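About Hemska

Hemska is a residential school of bookbinding and paper conservation. It offers instruction to adults who wish to enter the trade, to working binders who wish to extend their skills, and to library staff responsible for the care of printed collections. The school is located on Sheehan Road, in a former seed warehouse adapted for teaching.

Our History

The school began as the training department of the Mitard Bindery, which took on apprentices from the surrounding counties. When the bindery closed, its teaching staff reopened the department as an independent school, keeping its presses, its finishing tools and most of its library. The first class had 18 students. To date, 507 students have completed the full certificate.

Hemska is a nonprofit institution governed by a board of trustees. The board meets in May and in the fall, and its minutes are open to students and alumni on request.

Programs of Study

The Certificate in Hand Bookbinding is a two-year course. First-year students study sewing structures, case binding, paper grain and adhesives. Second-year students proceed to leather work, gold tooling and box making, and each student completes a set of six bindings for final review. Attendance at the weekly bench session is required throughout. 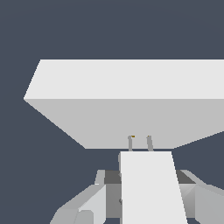 The Certificate in Paper Conservation is open to applicants who have completed the first year of hand bookbinding or who can show equal experience. Students learn surface cleaning, washing, mending with Japanese paper, and the preparation of written treatment records. Work on items from outside collections is carried out only under the direct supervision of an instructor and with the written consent of the owner.

Short courses of three to five days are held in the summer. They cover single subjects such as marbling, limp vellum structures and the repair of cloth cases. No earlier training is needed for most of them; exceptions are noted in the course list.

Library and Collections

The school library holds more than 1000 volumes on the history and practice of the book, along with trade catalogs, pattern books and sample bindings. Students have access to the library at all hours. Outside readers are welcome by appointment.

The Trustness Fund

Tuition support is provided through the Trustness Fund, established by former students of the school. Awards are made on the basis of need and may cover up to 100 percent of tuition. Applications to the fund are read separately from applications for admission, and a request for aid has no bearing on the decision to admit.

Admission

Applicants to either certificate are asked to submit a letter of interest, two references and a small sample of handwork. The sample need not be a book. Interviews are held at the school, and applicants who live at a distance may ask to be interviewed by telephone.

Hemska admits students without regard to race, religion, sex, age, disability or national origin.

Page last revised 14/10/2020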